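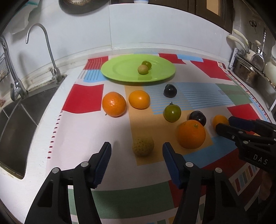

Oranges, plums and a green tomato on the patterned cloth, with the lime-green plate behind.

Rocío Cisternas talks fast and sorts faster. It's Saturday, before nine, and her kitchen counter in Cluventon is already covered. The cloth goes down first, always. "The counter's white, everything rolls on it and it looks like a clinic," she says. "With the cloth I can see what I've got."

What she's got is fruit. She runs the Hovdale share, 30 households, everybody puts in, everybody gets a bag. Started with two neighbors and one tree.

Oranges first. She likes them mixed sizes. "People want the big ones with the navel. Fine. But the little ones are for juice, and kids can peel them." She doesn't wash anything until it's going to be eaten. Plums never go under oranges. "You do that once."

And the green tomato? "Window sill. Or fry it. My mother would of fried it."

The plate is for whatever she wants to keep apart from the rest. Small stuff, mostly, that would dissapear at the bottom of a bag. It stays at the back so no one grabs from it. Freckled skins don't bother her. "Spots are spots. I press near the stem, I smell it, done."

Last October they moved 300 pounds in one month, which was too much. Bags in the hallway, bags in the car. Tadeo Lucero, who drives the Horance end of the route, remembers it less fondly than she does. "I had plums in my glove box," he says. "80 stops, no air conditioning."

They've cut back. Smaller bags, fewer pears. Rocío wants a second fridge, Tadeo wants a second driver. No decision yet.

Does she eat much of it herself? "An orange, standing up, at the sink. Every morning." Then the phone goes and she's asking someone how many lemons, and do they have their own box.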